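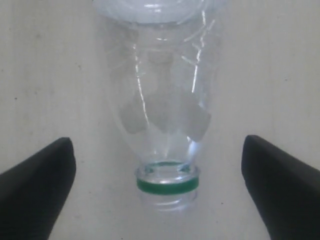 Section 4: Setting up the bottle station for your shift

Welcome to the part of the guide I get the most questions about! I'm Homa Hashemi, and I worked the bottle return line at Parville by hand before we put in the Lelter arms, so I'm writing this for people who know bottles very well and robots not so much. If you've already done the safety walk-through in Section 3, you're good to start. If you haven't, please go back and do it first.

4.1 What changes for you

Short answer: your hands do less and your eyes do more. On the old line each of us picked up every bottle, turned it, checked the cap and dropped it off. In March, the month before the switch, we handled 2,468 bottles that way, and my wrists could have told you so without the log sheet. Now the arms do the reaching and gripping. You set out the work, start the run, watch it, and make the call when something looks odd (and something will look odd, especially with thin plastic that squashes easily).

The job title on your schedule will say "station lead" now. Pay grade and breaks stay as they were. Two people are still assigned to each shift, one at the table and one on sorting, and you swap at the midpoint. Please do swap – watching arms for a whole shift is tiring in a way I didn't expect.

4.2 Before you power on

1. Clear the tabletop and wipe it down. Crumbs and sticky spots make bottles roll where you don't want them.

2. Check that both grippers are open and that nothing is resting on or between the fingers.

3. Look at the cables on both arms. They should hang in easy loops with room to move. If one is pulled tight or pinched, stop and call Sipho Coetzee on extension 106.

CAUTION: Don't reposition a cable while the arms are powered, even if it's only a tiny nudge. I know it's tempting.

4. Log in to Jurno with your own badge. The run report goes under whoever is logged in, so don't borrow a login from the last shift.

4.3 Laying out the table

5. Put the basket at the back of the table, close to the wall and centered between the two arms. Any sturdy basket with a wide mouth will do. We like the woven ones, which don't slide much.

6. Lay one bottle on its side in front of the basket, with the neck toward the left arm and the base toward the right. Keep the rest of your batch off the table until you need it. 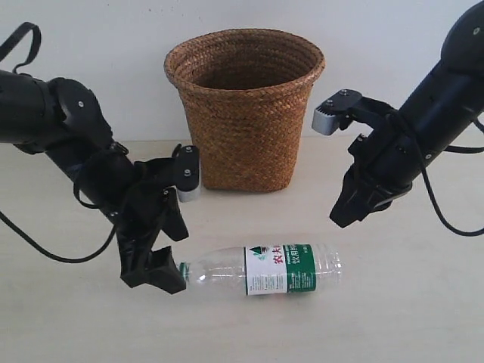

7. Step back behind the floor line, then choose "Single item" on the Jurno screen. The other mode, "Mnguni feed," is for the conveyor and will just sit there giving you an error if the conveyor isn't hooked up.

8. Press Start and keep one hand near the stop button for the first couple of cycles. After that you can relax a little, but stay at the table.

NOTE: Clear plastic is the hardest thing we ask these arms to find. Glare moves around, and what's behind the bottle shows right through it. If the screen says "Low confidence," press Pause, turn the bottle so the label is facing up, step back and press Resume. That fixes it nearly every time for me.

4.4 When to step in

Press Pause if:

– a bottle is slipping in the grip or getting crushed
– the bottle rolls out of reach of both arms
– the basket has moved from where you put it

Press Stop (the big one) if an arm touches the wall, the table or the other arm, or if anybody crosses the floor line. You'll never get in trouble for pressing Stop. I've pressed it over a shadow, and all that happened was that we lost a minute and Sipho brought me a coffee.

After a Stop, don't restart on your own. Write a line or two in the Jurno comment box about what you saw, in your own words, and wait for the reset. Those comments get read! The floor line was moved back after people on the late shift wrote that they felt crowded, and the slower starting speed came from a comment too.

4.5 Ending the shift

9. Let the current cycle finish, then choose "Park." Wait for both arms to come to a full stop.

10. Power down, empty the basket into the sorting bin and put it back on the shelf.

11. Log out of Jurno and tell the next pair which bottles gave you trouble. Brand and size are enough.

Cleaning the finger pads is covered in Section 5.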